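Calthorpe market to stay at Mestard Street through winter

The Calthorpe farmers market will stay open through the winter for the first time, after the town agreed to let vendors keep using the old bus garage on Mestard Street. The market usually closes at the end of October and comes back in April.

Under the new schedule, stalls will open at 9 in the morning and close at 3 in the afternoon. Summer hours, which start an hour earlier, return in spring.

Nine vendors have signed up for the cold months. Most sell food that keeps well - squash, potatoes, onions, apples, honey and dried beans - but two bakeries and a cheese maker from Derese have also taken spaces. A fish seller from Wellis is on the waiting list until the garage gets a second floor drain.

The town will charge vendors by the season instead of by the month. Those who paid for the full summer get a discount on the winter fee, and anyone who leaves before February will not get the rest of the money back. Some growers objected to that rule when it was first proposed, saying a hard freeze could wipe out their stock early. The town kept the rule but added a clause that lets a vendor hand a space over to another grower.

Heat was the other sticking point. The garage has four large doors facing the street, and on windy days the stalls closest to them get cold enough to damage greens. Three of the doors will now stay shut during market hours, with shoppers using the one nearest the parking lot. Portable heaters will be set up along the back wall, away from the produce.

Parking on the Mestard Street side will be limited to one hour while the market is open. The lot behind the library remains free, and the number 8 bus from Derese stops at the corner. Riders should check the winter timetable, as the last afternoon bus leaves earlier than it does in summer.

Sweet corn, the market's best seller in August, is finished for the year. Growers said the crop ran late because of a cool June but held up well once it came in, and the last ears sold out quickly. Shoppers who still have some at home are advised to use it soon or cut the kernels off and freeze them.

The market's recipe table will move to the front of the garage, beside the information desk. Cards for corn chowder and baked squash are free to take, and readers can drop off their own recipes at the desk until closing time.

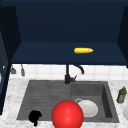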